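Zalimia storage pages: table baskets, gallery

Baskets used on the wood table for sorting small household items before they go into drawers. The pages for Vullodholm (shelf bins) and Drangate (lidded boxes) are separate. Notes cover the basket, the table finish and the items in the April sort. Select a picture for the larger version.

1. Side wall and corner
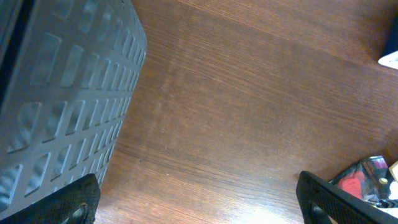 Page last changed: April, Friday list, entry 614

Plastic basket on the reddish-brown table. The wall openings are rectangular with rounded corners, set in a regular grid. The vertical corner of the basket is rounded and has no openings along its curve. Items narrower than an opening can work their way out when the basket is carried, so pens and cable ends go in a pouch first.

The table shows fine grain and slight scuffs. It gets a coat of Vieira paste wax every 11 weeks – more often leaves a film in the grain. Lift baskets to move them. Grit under a plastic base will mark the finish.

2. Basket in use

The sort limit is 29 items per basket. Heavy items go at the bottom and packets on top, with a weight limit of 300 grams for any one item. Food packets are checked for a date and moved to the kitchen the same day. Bags and wrappers are folded flat before they go in, or they take up most of the volume. Resealable pouches stay on the table until their contents have been listed.
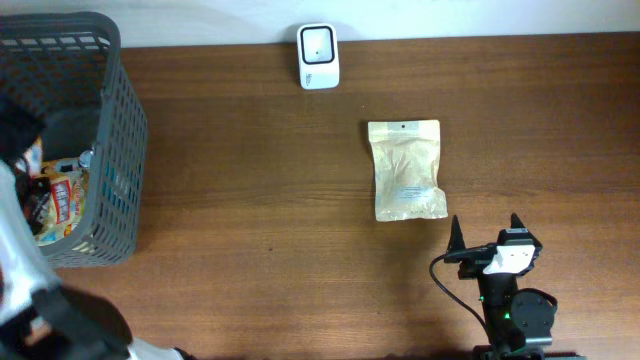 Basket at left with snack packet; translucent resealable pouch on the table, small white device by the wall.

The pouch has a hanging hole at the top and can go on a hook instead of in a basket. Small devices are sorted last and kept with their cables if they have any – a device with no known use goes in the Drangate box for one month. Wipe the table along the grain with a dry cloth after each sort, including the strip next to the wall.

Next gallery: Vullodholm shelf bins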